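Merkasico Puts Off Robot Arm Purchase, Will Spend on Hand-Held Grippers First

May 27, 2021 — Merkasico, which packs snack assortments for office kitchens, said it will not buy robot arms this year. The company had been weighing an offer from Pritater for a line of automated packing cells. It will instead pay for 30 hand-held grippers and 700 hours of recorded handling work, and look at the arms again once it has results it can check.

"We were shown a very nice payback chart," said Paraskevi Economou, head of operations. "It assumed the machine could pick up everything we sell. I asked to see it do that with our wrappers and got another chart."

The grippers are held and worked by people, who use them to handle the same goods the company ships.

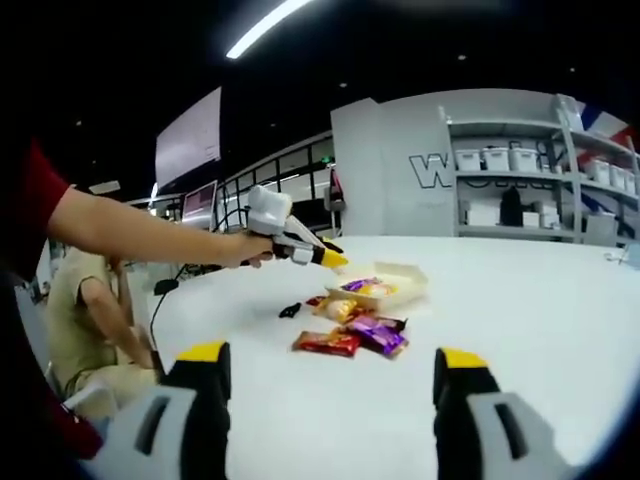 Photo: Merkasico

Shiny wrappers, soft pastries and open clamshell containers are the items Economou's team expects to cause trouble. Merkasico sells 58 products, and the quote covered boxed goods only. Adding the rest was priced as "to be discussed."

Iason Politis, who handles the equipment budget, said the quote also left out floor work, spare fingers and the staff time needed to clear jams. "Put those back in and the savings get thin — maybe they vanish," he said. "I can't sign for a maybe."

The recording work starts in June at 2 tables and will be run by Hoi-yan Liao. Merkasico made no promise that it will lead to a purchase. Any vendor that wants to bid later will be asked to run a trial on the full product list, at its own cost, with Merkasico staff choosing the items on the day.

Pritater has been told it may bid again on those terms.

Press contact: Kalliopi Fragkou, Merkasico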